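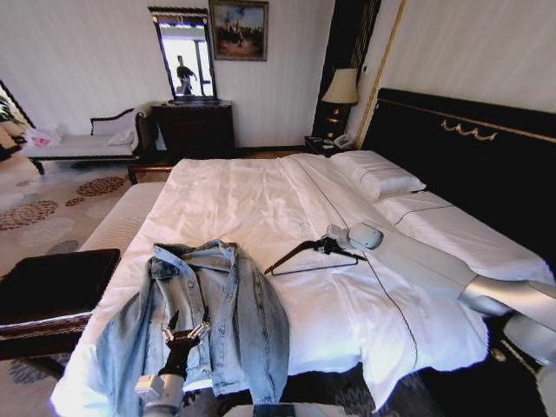 I have been to a fair few open days in my time, and most of them follow a pattern. Somebody gives you a lanyard and a biscuit, you stand behind a rope, and a machine does the one thing it was built to do, very fast, until you clap. So I went along to the Garmont open day at Randport expecting the lanyard and the biscuit (I got both, and the biscuit was very good) and came home with a good deal more to chew on.

What Garmont had set itself was laundry, or near enough to it. A denim jacket, a black hanger and a big white hotel bed, with two robot arms to bring the three of them to terms. I watched one gripper take hold of the bottom edge of that jacket with its two black fingers while the other arm lay across the sheets near the hanger, and I found myself leaning forward the way you do when a toddler is carrying a full cup of milk.

Now, my neighbour on the visit thought the whole business was a bit of a letdown. He had come from the Verschueren stand, where they were moving boxes, 367 of them before lunch by the count on the wall, and he couldn't see why anyone would cheer for a jacket. I understand him, but I think he has it backwards. A box is the same box every time you meet it. A jacket has sleeves that wander off over the side of the mattress, and a collar, and a row of buttons, and it never lies down the same way twice. I have been hanging up my own for 75 years, less the early ones when my mother did it, and I still get it wrong when I'm tired.

Keir Gourlay, who was leading our group, told us the team had put in 1,000 attempts before February was out, and that he had stopped being embarrassed by the bad ones. I liked him for saying so. Too many demonstrations are polished until there's nothing left to learn from them, and the public goes away either dazzled or frightened, neither of which is much use when we're asked to decide what we want these things doing in our homes and hotels.

And we should be asked, I think. There are people who make those beds for a living, and I'd have liked to hear from 2 or 3 of them on the day - what they'd gladly hand over, and what they'd rather keep. The Plustier people had a feedback box by the door, so I wrote as much on a card and popped it in. If they hold another one next year I'll be there, and I've promised to bring my sister, who irons tea towels and will have opinions.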